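Search this notebook Search Clear

Karkley student project – sorting arm, bench notebook
Friday, start of session 2 pm
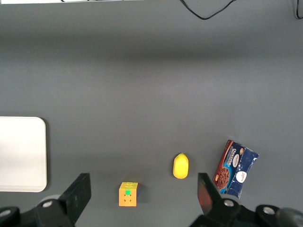 A remark from the Findis team, left in the shared comments before we had even logged the first run: you are spending too long on the gripper and not enough on deciding what counts as a finished pick. The rules say the item has to be released on the board. They don't say it has to stay where you put it, so ask.

Fair point. I have written to the organisers at Sandcombe to ask. Until they answer we score it the strict way: item on the board, fingers open, arm back at its start position, item still on the board when the arm stops.

Set-up today
Wrist camera view checked before each batch. Items used: the small cube, the yellow lemon-shaped one, the pack of chocolate cookies. White board to the left as the target. Lights on, blinds down. Last week's runs with the blinds up are not comparable and I have marked them so in the log.

Using the Gál code from the autumn group for the arm moves. It still has their old table height in it. Changed that in the settings file, not in the main script, so please don't "fix" it again in the script or we will be out by twice the difference.

Runs
50 attempts, all from the same start position. Order of items shuffled by the script. I have not split the results by item yet. The log has the item name on each line, so anyone with a spare half hour can do it.

Notes as we went:
– Cube is fine when the fingers close square to its sides. When it is turned, one corner gets caught first and the whole thing swings round. Sometimes that lines it up nicely and sometimes it shoots out.
– Yellow one rolls if the first finger touches early. Slowing the last part of the close helped. Closing speed is now 58 in the settings (no units, it is whatever Gál's scale was).
– Cookie pack is the hard one. The wrapper is shiny and the outline we get from the camera changes with the highlights, so the angle comes out different on two looks at the same pack. Tried taking 5 looks and using the middle value. Better, but slow, and the time limit matters at Sandcombe.
– 2 runs stopped by hand when the arm went lower than I liked over the board. Both are in the log as stopped, not as misses. Talk about whether that is right.

Crushed cookies: the pack is going to get worse the more we grip it, and a pack of crumbs will not behave like a full one. We should buy a few more and change over at a set point. Put the change in the log when you do it.

Things I changed
Closing speed, as above. Release height over the board lowered a little. The wait after opening the fingers is longer, as the arm was setting off before they had cleared the item. Old settings file kept with "before" on the end of the name.

Things I did not get to
Cable check at the back of the bench. The angle fix for the cube. Writing up the scoring for the report, which needs the answer from Sandcombe anyway.

For the next session
Start with the cube only, turned by hand to a different angle each time, and write the angle down. If the square-up step works on that we can put the other items back in. Someone else should run the arm and I will keep the log, because I am getting used to its habits and stopping it too soon.

Findis have offered to swap items with us for an afternoon. I would say yes. We have been using the same things since January and the settings are probably tuned to them more than we think. Added later: they can bring theirs over once their own base is bolted back down, so no day fixed.

Arm parked, power off at the wall, settings copied to the shared drive.

Last updated: Friday, 5.50 pm

Contact the workshop | © Karkley student project | Back to top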